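4.2 Sorting practice and garment condition

The survey covered 1,306 garments taken in at the Koltville and Grollora depots between the opening of the intake trial and the end of June. Each garment was logged at the sorting table, before washing, and again when it left the depot for resale, rewear locally, fibre recovery or disposal. The categories follow those in Section 3, except that knit tops and knit dresses are pooled here. The dresses were too few to treat on their own.

Knitwear made up the largest share of intake at both sites. It was also the group in which the two sites disagreed most. At Koltville, a knit top with light pilling usually went to resale. At Grollora, a similar top usually went to fibre recovery. The written guide used at both depots is the same, and its wording on pilling is short: staff are told to reject a garment if the surface is "badly worn". Neither depot keeps reference samples to show what that means. Woven shirts, for which the guide lists specific faults such as missing buttons and collar fraying, were sorted much more evenly.

To check how far the wording mattered, 600 of the logged garments were sorted a second time by a worker at the other depot. Labels from the first sort were removed and the order was shuffled. Agreement was high for trousers and woven shirts and lower for knits. Most of the disagreements fell into one of two types. In the first, one sorter had noted stretching at the cuff or neckline and the other had not. In the second, both had noted the same fault but gave it different weight. The second type was more common among staff with long experience, who tended to have settled habits about what would sell in their own shop.

Handling at the table also differed. Koltville staff laid each garment out and turned it over before deciding. Grollora staff worked from a hanging rail during busy periods and used the table only for folded or bagged items. Faults along the side seams and under the arms were recorded more often at Koltville. We can't say from these data that the garments there were in worse condition. A hanging garment shows its front and back well enough, but the underarm stays closed unless someone lifts the sleeve.

Colour had no clear effect on where a garment was sent, although pale knits were more often set aside for a stain check. Long-sleeved tops took longer to sort than short-sleeved ones. Sleeves arrive twisted, tucked inside the body or caught up in other items, and have to be straightened before the cuffs can be looked at. Figure 3 shows a long-sleeved knit top of the kind included in this group.

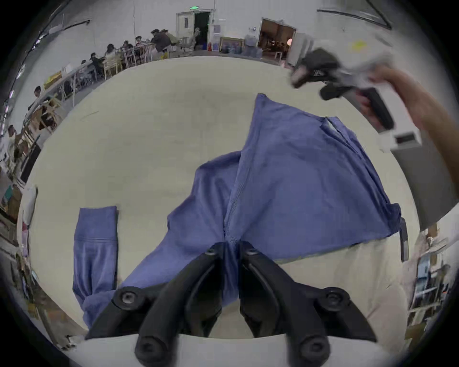

Figure 3. Blue long-sleeved knit top, spread loosely on a table.

In written comments on an earlier draft, Lundgren argued that the gap between the depots had less to do with the guide than with storage. Grollora has room for only 22 resale bins and empties them once a fortnight, so a sorter facing full bins has good reason to send a borderline jumper elsewhere. We accept that this is likely to account for part of the difference. Bin levels weren't logged during the trial, and the effect can't be separated from that of the wording.

The Bodivlow depot, which joined after the trial had begun, is left out of the comparison. Its intake comes mostly from school uniform collections and contains few adult knits. Its sorting sheets do, however, record the reason for each rejection in the sorter's own words, and these were used to draw up the revised pilling scale given in Appendix B. The scale has three grades, each tied to a small fabric swatch kept at the table. Swatches were cut from garments already marked for fibre recovery, and will need replacing as they wear.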